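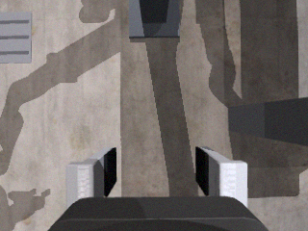

The simulated garage floor as the gripper sees it, both fingers open. Render: Dušan Ristić

Dušan Ristić has a two-car garage with no cars in it, and on his computer he has a second garage that exists only as a simulation. He spent most of last winter in the second one.

"I was going to buy the arm first and figure out the rest later," he says. "Then I looked at my budget and thought, okay, let's do all the dumb stuff where it's free!"

The project is called Kumholm, after a street he used to live on. The goal is an arm that picks small hardware up off a concrete floor, the screws and washers that roll away whenever he works on his bike. For now it lives in software, with a two-finger gripper looking straight down at the ground between its black pads.

The floor took him longer than the gripper did. His first one was a flat gray sheet, and the vision code loved it. So he added blotches, streaks and a few stains, and the code fell apart.

"It kept trying to pick up a stain," he says, laughing. "Over and over. I was so happy, because that is exactly the mistake I wanted to catch before I had a real motor pushing real fingers into real concrete."

Shadows were next, and he lights up when he gets to them. He has 256 lighting setups saved now, and every practice run draws one at random. Some are gentle. Others throw hard, dark bands right through the space between the fingers, and those are his favorites. "A shadow has an edge, a washer has an edge. The arm has to learn which one you can grab. I could talk about this all night, my wife will tell you."

He doesn't work on it entirely alone. Velimir Petek, a retired machinist he met at a shared workshop across town, has been drawing up the real fingers from Ristić's model. They're on version three. Petek wanted them shorter and Ristić wanted them thinner, and version three is a bit of both.

How well does it do? In his latest batch of 200 tries, the simulated arm came up with the right part 51 times. Ristić thinks that's terrific.

"In January it was zero! Now I can look at a miss and usually say why it missed. That's the fun part for me."

He plans to order motors in March and bolt the arm to a rolling cart, low enough to reach under the workbench. Petek has already set aside the aluminum.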